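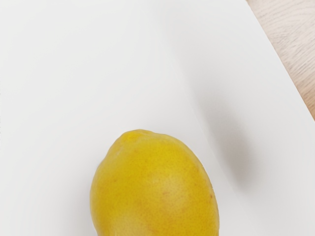

Do you give anniversary gifts if you never agreed on it?
Birdie Benavides, Vestcombe

My husband and I have been married 12 years. We said early on that we would skip gifts and just go out to eat. This July his sister is throwing a party for her own anniversary, and now he keeps hinting that we should start buying each other something. I don't mind spending the money, but I liked our deal. Do I bring it up or just get him a present?

2 replies

Albane Pruvost
Bring it up. My wife and I had the same rule and she dropped it one year without telling me. I had a card and she had a $220 watch. We set a limit after that and it has been fine - dinner plus one small thing each. Ask him what he has in mind before you shop. He may only want a card.

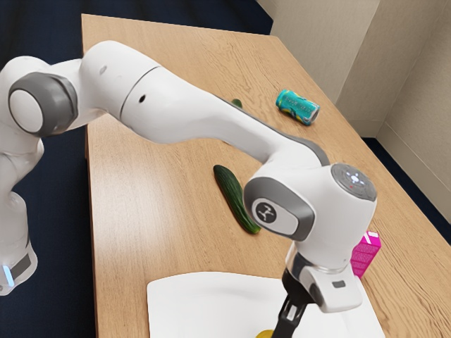 Faustine Royer
just get him something he likes, its one day. we dont do valentines or anniversaries at our house but I do buy him socks

Birdie Benavides
Thanks both. I asked last night and he wants a weekend in Sernstead, so no wrapping. We still have to pick the dates and find someone to feed the cat.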